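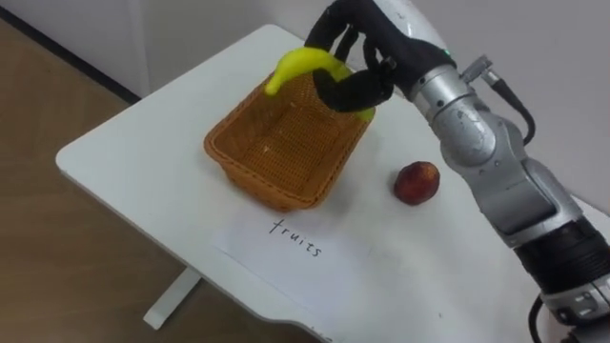
Storing Bananas at Home to Slow Ripening

Updated Jan 16, 2020

Bananas ripen in response to ethylene, a gas the fruit gives off itself. Storage controls three variables: temperature, air exchange and contact pressure.

Before you start

Buy fruit with a trace of green at the stem and tips. Fully yellow fruit has already started its main ethylene release and responds less to the steps below.

Procedure

1. Remove any plastic bag. Trapped gas speeds ripening.
2. Wrap the crown tightly in plastic film. If you separate the bunch, wrap each stem individually.
3. Place the fruit in an open-weave container, curved side up, one layer deep. Wicker, wire and slatted crates all work.
4. Keep the container between 56 and 64 °F, out of direct sun. A cabinet next to the oven is too warm.
5. Store apples, avocados and tomatoes elsewhere.
6. Check daily. Take out any fruit with split skin.

Refrigeration

Do not refrigerate green bananas. Chilling stops starch conversion and the fruit may not ripen normally afterward. Ripe bananas can be refrigerated for several days – the peel turns brown, but the flesh stays firm.

Freezing

Peel first. Slice, spread on a lined tray for two hours, then transfer to a freezer bag and press out the air. Label with the date. Use in baking or smoothies; the texture is too soft for eating plain after thawing.

To speed ripening

Close the fruit in a paper bag with an apple and leave it at room temperature. Check after 30 hours.

Text: Lăcrămioara Ciobanu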